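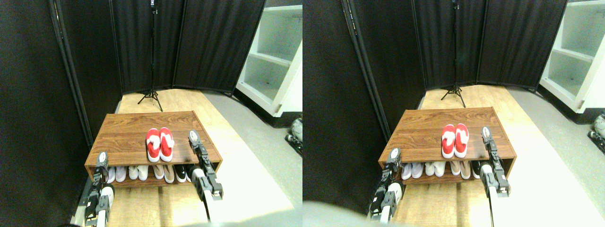
*Kassa two-arm unit at the shoe rack, stereo view. Red pair on top, the rest on the lower shelf.*

Quick answers for people asking about Kassa hire. Will tidy this up when I get a Sunday free. – Lilian Koech, Sorkent

## Kassa hire: FAQ

**What do I get?**
Two arms, grippers, the base, a charger, one tablet. Cables in the grey tub. Please send the tub back.

**Can it do shoes?**
Yep. Shoe tidy is one of the standard jobs now. Picks up a pair, puts it on the rack, squares it up. Low open-fronted racks are best. Racks with doors, not yet.

**One shoe at a time or both?**
Either. Default is one per hand. Change it under Jobs > Shoes > Grip.

**What shoes won't it do?**
Thongs. Tall boots that flop over. Anything with long loose laces, tuck them in first. Kids' sizes are hit and miss, try the soft grip setting.

**Will it mark my good shoes?**
Hasn't marked mine. Soft grip for suede or patent. If you're worried leave them in the cupboard.

**Does colour matter?**
A bit. Two white pairs next to each other can get mixed up if they're a similar shape. Do a scan first and name each pair on the tablet, takes a minute. Black shoes in a dim hallway are the other one, turn a light on.

**How much room does it need?**
Clear floor in front of the rack, 2 metres is plenty. Flat. Rugs are a pain, roll them up. Timber, tile and lino all fine.

**Can I use my own rack?**
Yes, scan it in first. Top and one lower shelf works well. More than three levels and the bottom one gets slow.

**Why am I seeing two pictures on the tablet?**
Left and right view. They're meant to be slightly different, dont try to line them up. Tap either one to make it full size.

**It stops just short of the rack. Broken?**
Probably not. Usualy the rack's been bumped since the scan. Rescan. If it still stops, code 33 means it can't find the front edge, code 11 means low battery. Anything else, ring us.

**Do I need wifi?**
Only for updates. Jobs run off the tablet.

**What's the difference between Kassa and Restel?**
Restel is the one-arm unit. Cheaper, lighter, fits in a hatchback. Fine for single items but no good for pairs. Get the Kassa for shoes.

**Cost?**
$2287 a month, delivery included in the metro area. Bond is extra. Regional, ask for a quote.

**Who does repairs?**
Derero. Book through us though, not direct, or the hire cover doesn't apply. Turnaround is about a week.

**Can I hire for a weekend?**
Not at the moment. Looking at it for May.

**Pets?**
Other room, door shut. Same for toddlers.

**How do I stop it?**
Red button on the tablet or the one on the base. Base one is quicker.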